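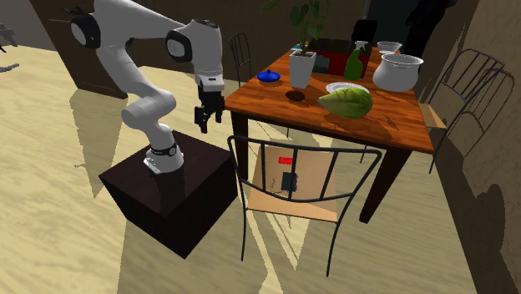 Beside the dining table

Call for participants: family recipes from Stermont and Jamard

Published 2020-04-22

The Cutell Food History Group is looking for people who cooked or ate at home in Stermont or Jamard before 1980, and who are willing to tell us about it. We prepare a book of family recipes with the stories that belong to them. It will be printed in December by Pai Press, in an edition of 1,980 copies.

Until now we have received 185 recipes, most of them for cakes and jam. We would be very glad to get more everyday dishes: soups, what was eaten on washing day, what children took to school. Also dishes that did not taste good are welcome.

Who can take part
You are 50 years or older, or you have the handwritten cookery book of a parent or grandparent. You do not need to be a good cook. You can speak with us in English, Tamil or Malayalam.

What we ask from you
Two conversations by telephone, each of one hour. We record them and send you the written text, so you can correct it before anything is printed. If you have a cookery book, please copy the pages or photograph them in daylight. Please do not send the original by post.

What you receive
One copy of the book and your name in it, if you wish so. We regret that we cannot pay a fee, but telephone and copying costs are paid back.

We also search one person who can type out old handwriting, at home, for 2 months. The total payment for this work is 2,615 in local currency. Experience with old kitchen measures is useful.

How to apply
Write a short letter or e-mail to Geetha Rajan (recipes) or Elango Thampi (typing work) at the Cutell office. Please mention your telephone number and at which hours we may call.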